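Vollwood Opens Clothing Reuse Center in Nerelthorpe

New site will sort, mend and pass on used clothes from homes across the Nitomdale area

NERELTHORPE, August – Vollwood, the clothing reuse company, has opened a sorting and repair center on the east side of Nerelthorpe. The site takes in used clothes from households, checks them by hand and sends them on for resale, repair or recycling. It replaces a smaller unit in Nitomdale that the company had outgrown.

The new building has 4,000 square feet of floor space, including a drop-off counter, a sorting hall and a mending room. It employs 19 people, 13 of them in newly created jobs. Most of the new staff live in Nerelthorpe or within a short bus ride.

During a trial period before the opening, the center received 3,493 bags of clothing. Children's wear and denim made up the largest share by weight. Almost two thirds of the items were fit to wear again without any repair.
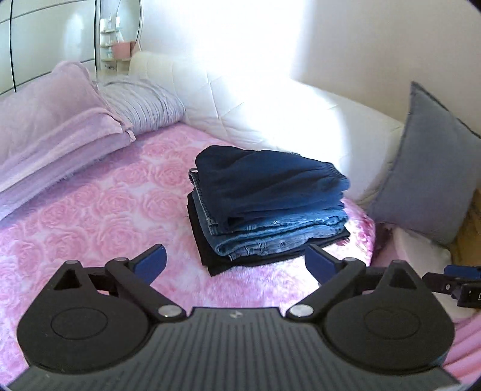
Items with minor faults go to the mending room, where staff replace zippers and buttons, close split seams and put new elastic into waistbands. Jeans worn through at the knee are patched if the rest of the fabric is sound. Garments that cannot be repaired are cut up for wiping cloths or baled for fiber recycling.

The mending room is equipped and run by Najafi, a tailoring supplier that has worked with Vollwood on repairs for several years. Najafi will also offer evening classes in basic mending at the center from the fall. Each class will cover one repair, starting with hems. Places are free, but must be booked at the counter.

Residents can bring clothes to the center during opening hours. They should be washed, fully dry and packed in a closed bag. Shoes are accepted if tied together in pairs. The center cannot take pillows, comforters, carpet or anything stained with oil or paint. Bags must not be left outside the building when it is closed.

Repaired and wearable items will be sold at the Vollwood store in Nitomdale and at a small shop next to the drop-off counter. School clothing will be kept on a separate rail through the end of the month. Part of the income from the Nerelthorpe shop will go toward the cost of the mending classes.

Vollwood also plans a home pickup service for residents who are unable to travel to the site. The service will begin in Nerelthorpe, and details of the routes will be posted at the center before it starts.

About Vollwood

Vollwood collects, repairs and resells used clothing in Nerelthorpe and Nitomdale. Media inquiries can be made at the center's front desk.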